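Imprimer | Envoyer par e-mail
Rechercher dans l'entraide OK

Apprendre la saisie à une pince par télécommande : 81 démonstrations et toujours rien

Mkhize_atelier
Bonjour. Je pilote un bras à distance pour lui montrer une seule tâche : saisir un petit objet et le poser dans un bac. La notice Droletti promet un résultat « en quelques essais ». J'en suis à 81 et il referme les doigts à côté une fois sur deux. Est-ce que je montre mal, ou est-ce que la méthode est survendue ?
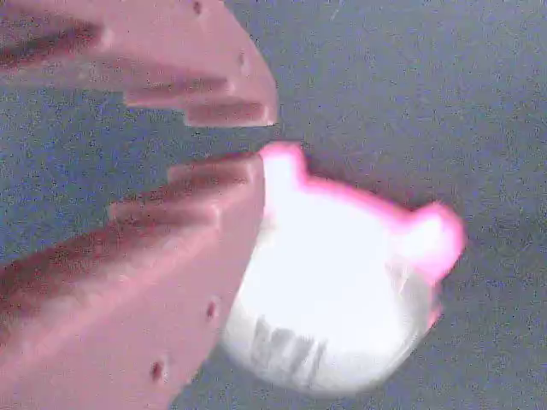

Réponses

Siyabonga Magagula
Les deux, sans doute. Sur ta vue, l'objet en forme d'ours est presque brûlé de blanc, avec un halo rose autour des oreilles. Le doigt du bas lui cache en plus le côté gauche. Si l'apprentissage part de ces images-là, je ne vois pas bien ce qu'il peut en tirer. Baisse l'exposition, refais 12 prises propres -- lentes, sans correction au dernier moment -- et compare avant d'en empiler 90 de plus. Quant aux « quelques essais » des notices, j'attends toujours de les voir ailleurs qu'en vidéo.

dener
moi j'ai guidé le bras à la main et ça marchait mieux, essaye

Covivach
À la main, d'accord, mais alors c'est ton bras qui passe devant la caméra. J'ai perdu 2 soirées comme ça.

Imprimer | Envoyer par e-mail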